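4.2 Playback Quality and Battery Drain on Pocket Media Players

The second part of the study dealt with how small media players handle stored video when the battery is below half charge. Two players were used, the Jindholm and the Daltusow. Both have touch screens, both play the same common file types, and both were bought new at retail. The makers' own battery figures were not used at any stage, as the conditions behind those figures are not given in the manuals.

Each player was loaded with the Rarniston clip set, a group of 138 short video files prepared for this work. The set holds talk shows, sports, cartoons, home video and computer-rendered footage. Clips were played in a fixed order with screen brightness at the middle setting, wireless turned off and sound sent through wired earphones. A player was taken out of the test room only when its battery had run down fully. In all, 804 playback sessions were logged. Sessions that ended early through operator error were dropped and run again on the following day.

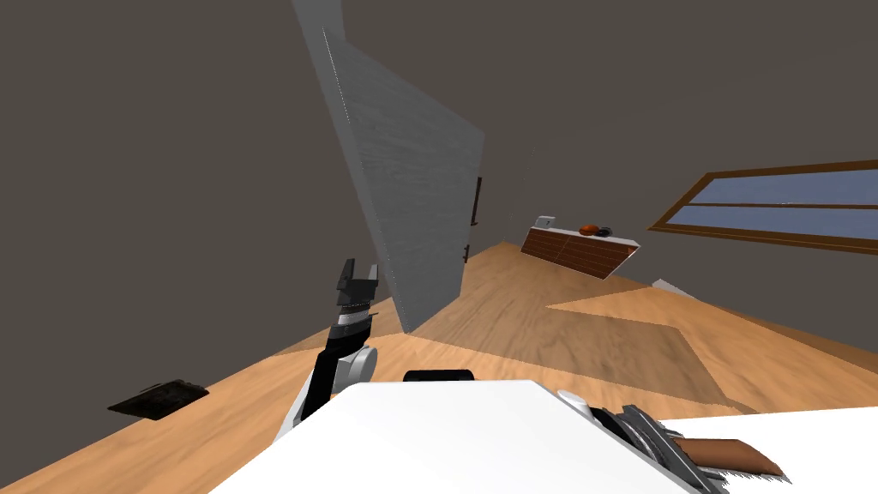
Rendered footage was kept as a separate group in the clip set, as it behaves differently from camera video when compressed for a small screen. Large areas of even tone take up little of the file, and most of the data goes to edges and fine texture. In Figure 3, the dark gray walls are the kind of area where banding was most often marked by viewers, while the fine ridges on the metallic gray section of the wrist are the kind of detail that was lost first at the lower bit rate. The tilted floor line was also useful for scoring, as slanted edges show stepping sooner than level ones do. Viewers were asked to score banding, stepping and loss of detail on separate sheets, and were not told which player they were holding.

Figure 3. Rendered footage.

Scores for the Jindholm were higher for sports and home video. The Daltusow was scored higher for rendered footage and for cartoons, though the gap for cartoons was small and may not hold with a larger panel. No clear difference was found for talk shows. Several viewers wrote that they could not tell the two players apart when the clip had little motion, and the scores support this.

Battery drain did not follow picture quality closely. The Daltusow used more power on every type of clip, and the difference was largest for sports. A likely cause is the way each player buffers its files. The Jindholm reads a long stretch of video into memory and then lets the storage rest. The Daltusow reads in short bursts. This account was put forward by Robichaud in the pilot report and is in line with the current readings taken here, but the present test was not designed to prove it.

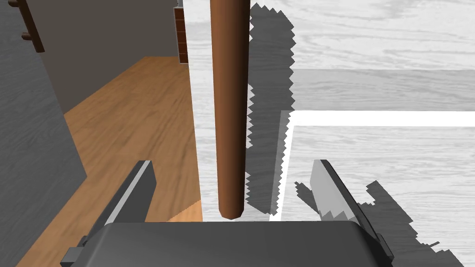
A further 379 sessions were run with the brightness raised to its highest setting. Under this condition the screen took so large a share of the power that the type of clip made almost no difference to running time. The ranking of the two players stayed the same. Owners who keep the screen at full brightness should therefore expect little benefit from choosing smaller or simpler files, at least on devices of this class.

Heat was recorded at the back of the case at the start and end of each session. The Jindholm ran warmer near the headphone jack, and the Daltusow ran warmer near the lower edge. Neither player shut down or dimmed its screen in response. The readings are given in full in Appendix B, together with the order in which the clips were played.

Some limits of the method should be noted. The players were tested with the software they carried when purchased, and an update for the Daltusow was released in May, after testing had closed. The viewer panel was drawn from staff and students at one site. Playback over a wireless network was left out entirely and is treated in Section 5, where the Sung protocol is used in place of the fixed clip order. Earphone volume was held at one level for all sessions, so the results say nothing about the cost of louder playback or of the built-in speaker.

The clip order and scoring sheets may be requested from Sheldon Robichaud. The version of the log used in this section is the one dated 8/14/22.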